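I have been spending my evenings teaching a robot arm to tidy a bed, and I'm having more fun with it than I expected to! The bedroom is simulated, so I can mess it up as often as I like and never have to vacuum. Hussam Darwish talked me into it back in January, when he was setting up the remote control side of Fellen (our little hobby project – named after nothing at all, I'm afraid).

The way it works is that I hold a controller, move my hand, and the arm follows along. I do the job over and over, Fellen saves the good runs, and later on the robot tries to copy me. Small flat things lying on the bedspread are my least favorite to pick up, because you have to come straight down and be very gentle about the last little bit.
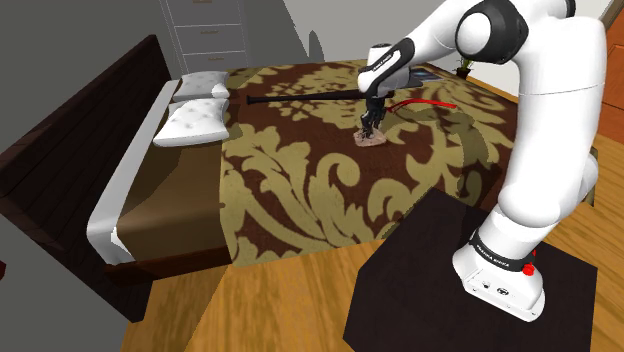
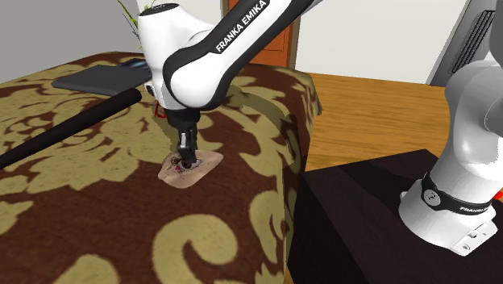 My first evening gave me 21 runs, and I kept 3 of them. Most of the others were me hurrying – I would close the fingers too early, or push down into the mattress as if I were kneading bread. Hussam's advice was to stop for a breath above the object before going down, and that has helped a lot, though my shoulder still creeps up to my ear when I concentrate.

Next I want to try two people taking turns, to see whether the robot minds having teachers with different habits. My sister has offered, and she is far more patient than I am.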